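Workshop news from Loureiro
October 26, 2026

Black and white squares: how we are labelling the loan pieces

Members who have borrowed from the Skisomum cupboard since September will have noticed that more of the white pieces now carry a square black and white pattern. We have had several questions about them, mostly from people who found a label curling at one corner and weren't sure whether to press it down, peel it off or leave it alone. The short reply is press it down. The longer one takes up the rest of this item.

Each pattern is a heavy black square with a blocky arrangement of light cells inside. A phone or tablet running the cupboard's catalogue reads the pattern and brings up the entry for that piece. There are 137 pieces labelled so far. The old system was a pencilled number on the underside, which rubbed off in the box, and by the end of the summer we had a whole shelf of pieces that could only be told apart by measuring them.

The patterns are printed at the Netgate desk on matt paper. Gloss was tried first and gave trouble under the ceiling lights. The matt sheets are slower to print and take pencil marks more readily, so please keep pencils away from them.

Size matters more than we expected. A label that covers a face right up to its edges is hard to read, as the black border needs some plain white round it. If the face is too small for that, use the next size down. Trim with a knife and a steel rule on the cutting mat. Scissors leave a slight wave along the edge, and the label lifts there first.
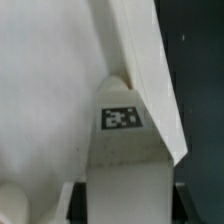
Does it matter which way up a label goes?
The catalogue reads a pattern in any rotation, so a label turned a quarter round will still work. We do ask that the sides run parallel to the edges of the piece. A crooked label is a nuisance to line up when you come to replace it.

Fixing a label takes a few minutes. Wipe the face with a cloth that has been barely dampened and let it dry completely. Peel back a narrow strip of the backing along one side, set that side down first, then draw the rest of the backing away slowly with one hand while smoothing with the other. Use the flat of a thumb. Fingernails leave dents in the paper, and a dent in a black area catches the light.

If it goes down wrong, take it off straight away and print another. Labels that have been lifted and put back never hold well at the corners. Spare sheets are in the top drawer and there is no need to ask before using one.

Some pieces have a label on more than one face. Do not copy the pattern from one face to the next – every face has its own, and the catalogue lists them in order. The sheet for each piece is printed with the patterns already in that order, so keep the strip together until you are ready to stick it down.

Pieces with a knob need a little more care. Hold them by the body while you work, and put the label in the middle of the front face. Rodora, who supplied the first sheets, cut theirs a little large for these, and we have since gone back and redone six of them. Any knobbed piece with a label touching the edge of its face is one we have missed. Please leave it on the repairs shelf.

The dark top is the best place for checking a finished set. White pieces show up clearly against it, and a missing bit of border is easy to spot. Stand the pieces upright with a gap between them and turn each one so that the front pattern faces you. On the pale bench the edges are lost and people tend to check the same piece twice.

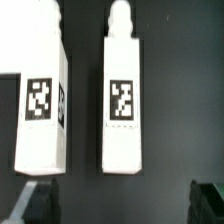 Cleaning and putting away

Dust the labelled faces with the soft brush from the hook by the door. A dry cloth is fine for plain faces. Nothing with spirit in it should go near the printing, and that includes the screen wipes, which took the black off two labels in September.

When you pack a set, put a sheet of tissue between faces that would otherwise rub. The tissue can be reused until it tears. Larger pieces go in the bottom of the box and knobbed ones go in last with the knob upwards. Please don't force a lid. If it won't close, something is lying across the corner.

Returns are accepted at the usual times. Scan each piece as it goes back in the box and tick the slip. If a pattern won't read, write "label" on the slip and return the piece as normal – you won't be charged for it.

We still have 37 pieces to do. A labelling session will be held on the next two open evenings, and anyone with steady hands and their own knife is welcome. The kettle will be on but drinks stay on the window side of the room.

Corrections to the catalogue should go to Vitória Quintela, either by note in the red tray or in person at the desk.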